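Gruto Introduces Skurura Single-Drawer Tabletop Unit for Small Kitchens

PICKERING, September. Gruto today announced the Skurura, a single-drawer wooden unit that stands on a table or counter and holds flatware within reach of the place where meals are served. The unit is intended for kitchens with no built-in drawers, for rented rooms, and for shared dining areas where a folding table does the work of a counter.

The Skurura consists of an outer case and one drawer. The top and sides of the case are wire-brushed and finished in a dark stain, which leaves the horizontal grain of the wood exposed to view and to touch. The inside of the drawer is left in natural pine. The drawer floor is made of grooved boards. The front carries a black metal bar handle mounted on two short posts, with enough clearance behind the bar for a full hand grip.

Drawer and load

The drawer runs on wooden guides and contains no metal slides. Gruto rates it for 80 openings per day in a shared kitchen. The drawer can be lifted out for cleaning by pulling it to the stop and raising the front edge. No tools are needed.

The interior is supplied without fixed dividers. Forks and table knives can be placed lengthwise, crosswise or diagonally. Users who want separate compartments can fit loose inserts of their own. Gruto recommends that sharp knives be stored with the blades turned away from the front of the drawer and that children not have access to the unit when it contains them.

Placement

The unit should be placed on a flat, level surface with free space in front of it for the full travel of the drawer. When the drawer is open, the area beside the case remains available for plates and bowls. On folding tables, the legs must be locked before the unit is loaded. The case is not designed to be hung on a wall or stacked.

Care

The stained surfaces should be wiped with a damp cloth and dried at once. The pine interior should be brushed out and wiped along the grooves. Flatware should be fully dry before it is put away. The unit is not suitable for the dishwasher, and standing water on the top will mark the stain.

Trial period

Before release, Gruto placed 40 units in households and shared kitchens in Sustville. Users kept a written log of how the drawer was filled and cleared. The logs contained 373 entries. Following comments in the logs, the posts of the handle were moved farther apart and the edges of the drawer front were eased. The dimensions of the case were not changed.

Availability

The Skurura will ship from the Gruto warehouse in Pickering to kitchen and housewares stores. Each unit is delivered assembled, with a care sheet and 2 spare handle screws. Orders for replacement drawers can be placed through the same stores. Price lists and dimensional drawings are available to the trade on request from the Gruto press office.

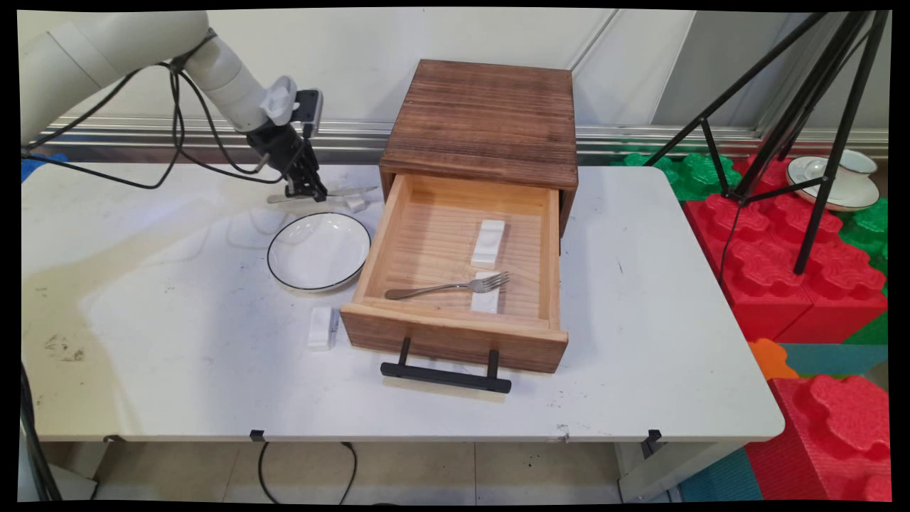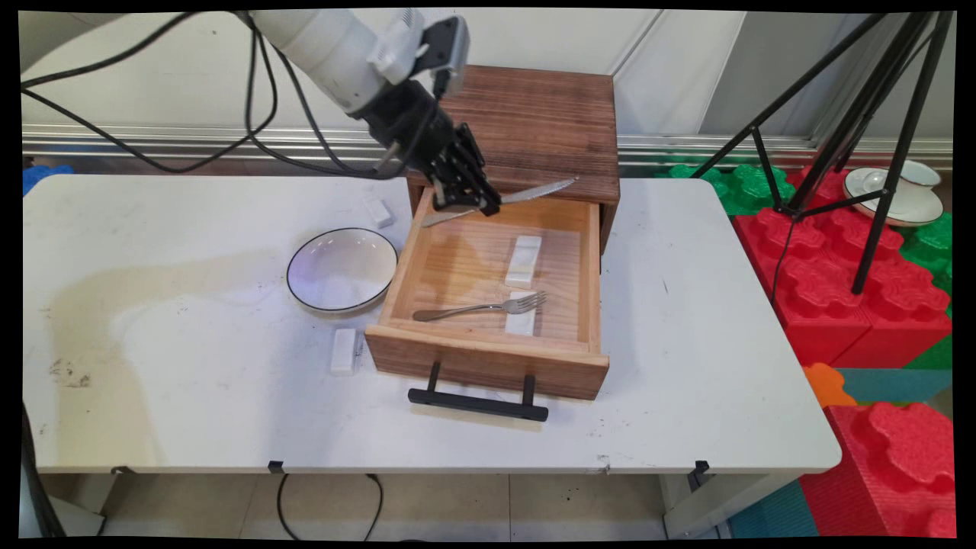
Dark-stained wooden drawer unit on a white table, drawer open, with a fork inside.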